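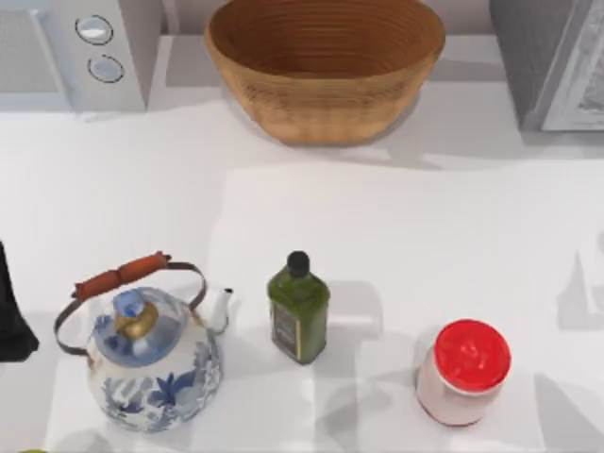 Chapter 3
Planning from a Goal

A planner starts with two descriptions of the world, the one it has and the one it wants, and looks for a list of actions that leads from the first to the second. In this chapter both descriptions are kept small enough to write out by hand. The kitchen counter used throughout gives us three objects along the near edge - the kettle, the green bottle and the jar with the red lid - and a woven basket at the back. The first goal is to have the jar in the basket. The second is to have both the jar and the bottle there, and the kettle left where it is.

Stated like this, the task sounds too simple to need a planner. The trouble starts when the goal is handed to software that knows only what it has been told. It must be told that an object can be picked up only when the gripper is free. It must be told that an object in the gripper is no longer on the counter. If the second fact is left out, the planner will happily keep the jar in two places at once, and every plan it returns after that will be wrong in a way that is hard to spot.

Section 3.1 sets out the notation. We follow Hilde Maes in writing each action as a name, a set of conditions and a set of effects. Section 3.2 builds a forward search, and section 3.3 adds a heuristic. On the two-object goal, with the action set in Table 3.1, the plain search expands 2,699 states before it stops and the search with the heuristic expands 37. The exercises ask you to repeat both runs and explain the difference.

Geometry is left for Chapter 4. A symbolic plan may say "pick up the bottle" without any idea of whether the arm can get to it past the kettle, whose handle arches well above its lid. For now we assume that every pick succeeds. Readers who find this hard to accept may like to know that Teodor Ilie's Totolel planner began with the same assumption, and dropped it only when the symbolic layer could be trusted.

You will need the Jukska simulator, installed as described in Chapter 1, and the counter file from the course folder. Set the search limit to 50 seconds before you begin.

3.1 States, conditions and effects

A state is a set of facts taken to be true at one moment. Any fact not in the set is taken to be false.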